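I keep getting told that a lavender plate will make people eat more fruit. I would like to know who tested that, and on which people.

The claim comes from the Donstead color plate card, which says soft purple "frames" orange food so the eye goes right to it. Sure. My eye also goes right to a traffic cone and I have never wanted a slice.

Anyway, I bought in. One plate, one mug, $18 for the pair before shipping. Order 2353, for anyone at Donstead who would like to look me up and be annoyed.

Soledad Toledo has the glossy white table with the wavy edge, so the tryout went on hers. I wanted a plain white background and something round and orange to go with the purple. What I got was orange-and-white stripes, ribbed like little pumpkins. Fine by me.
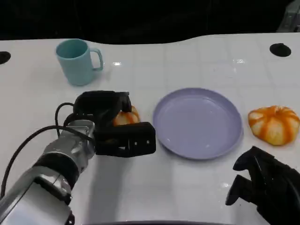

**Nasolport, June**

First thing I'll give them: the purple plate does look good on white. It's plastic and it's shallow and it has a proper raised rim. I was ready to hate it and I don't.

Second thing, and I'm less generous here. The mug is light blue. The card calls the two colors a "natural pairing." Natural to whom? They look like they came out of two different drawers in two different houses.

Soledad says I'm being a crank and that blue and lavender are neighbors on the color wheel. I said so are ketchup and rust.

She does like the mug handle. It's a rounded loop with room for real fingers, and I can't argue with it. Too many plastic mugs have a handle made for a doll.

Does the orange stand out on the purple? Yes. Does it stand out on the bare white table? Also yes!! It's orange! I don't know what else it was going to do.

That's my whole problem with the color card. It compares purple with a busy patterned plate and then announces that purple won. Put a plain white one in the lineup and then come talk to me.

A word about the table, as I know I'm going to get asked. It's the Latstead with the wavy back edge and the round black cable holes. Soledad got it secondhand as a desk and eats at it now.

I have doubts about the cable holes on a table where food happens. Grapes. Peas. Anything that rolls. She says she's never lost one and I say she's never looked.

The wavy edge I don't get at all. Latstead used to say it "softens the room." Try pushing it up against a straight wall and tell me how soft you feel about the gaps.

And it's shiny. Every ceiling light you own comes back up at you in little bright patches. There's a faint grid in the top too, like big pale tiles, which I only notice once the light hits it. After that I can't stop noticing it.

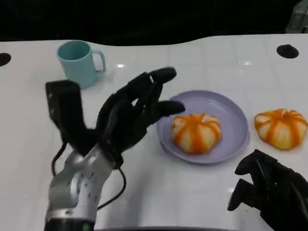
Back to the plate. My next gripe is the size talk. The card says the round, shallow shape "encourages a balanced portion." A shape doesn't encourage anything. If I want more, I go back for more, and the plate has no say in it.

Corrado Lombardi, who reads these threads mostly to correct me, wrote to say that a raised rim matters more than any color. It keeps round food from wandering. I think he's right and I wish he'd be shorter about it.

He also asked why nobody sells the plate by itself. Good question! You can't get the plate without the mug. That's how I ended up owning another mug. My cabinet was already a mug shelter.

Somebody asked in the replies if the plastic feels cheap. It feels like plastic. I'm not going to tell you it has a warm, stone-like presence. I saw a review that said that, and I'd like that person to go outside and touch a stone.

The mug has a matte finish. I like it better than shiny for a plastic cup, and I'd like it even more if the card didn't say matte is "calming." Calming is coffee. The cup is how it gets to me.

Someone else wants to know how both compare to the Akbulut dishes everyone was posting last spring. I had one of the Akbulut bowls. It was fine until it picked up a ring of tomato sauce that outlasted the sauce by months. I ended up keeping screws in it.

So the stain question is the one I care about, and the Donstead card has nothing to say on it. Loads of room for mood. Not a word on turmeric.

Pale purple worries me there. It's a pretty color when it's new. I've watched plenty of pretty pale plastic go a sort of tired beige, and I can't see why this one would be special.

And then the smears. Something whitish on a plain purple plate is going to show, even a small streak next to the food. On a speckled plate you'd never catch it. You can decide if that's a flaw or if it keeps you tidy. I say flaw.
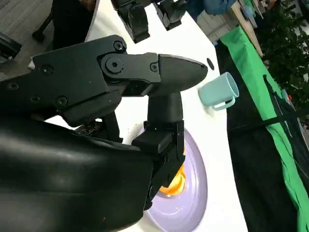

The rim has rings in it, by the way. Concentric ones, pretty subtle. They look nice and I already know what's going to live in them. Get a soft brush, because a flat sponge just slides over the top of a groove and calls it a day.

I asked Donstead about the dishwasher and got a reply that said "we recommend gentle care." So is that a yes? I wrote back with one question, top rack or no, and I'm still waiting.

Until I hear, it's warm water and dish soap, with the mug upside down on a towel. I don't love that for a thing that was sold to me as everyday tableware.

Soledad's verdict, as she wants it on the record: she'd use the plate for snacks and give the mug away. She also thinks I should quit reading the cards that come in boxes.

Mine is close. I'd keep the plate for fruit, toast, a sandwich cut in half. I wouldn't serve a real dinner on it, it's too shallow for anything with sauce. The mug can hold pens, which is how most of my mugs finish up.

Would I pay $18 again? No. I'd pay 6 for the plate and be happy about it.

Replying to a few of you at once: no, I'm not being paid, and no, Donstead didn't send it free. If they had, I think somebody over there would have answered my dishwasher email by now.

To the person who says their kid only eats oranges off a purple plate: I believe you. I also believe your kid would have picked a green one and stuck with it if green had shown up first. Try swapping it and let me know, I mean that.

Corrado has just sent me another long message. It's about the table. He says the wavy side is meant to face you. I've passed this along to Soledad and she says she'll turn it when she feels like it.

Will add to this thread when I get the top rack answer. Muting the color wheel people until then.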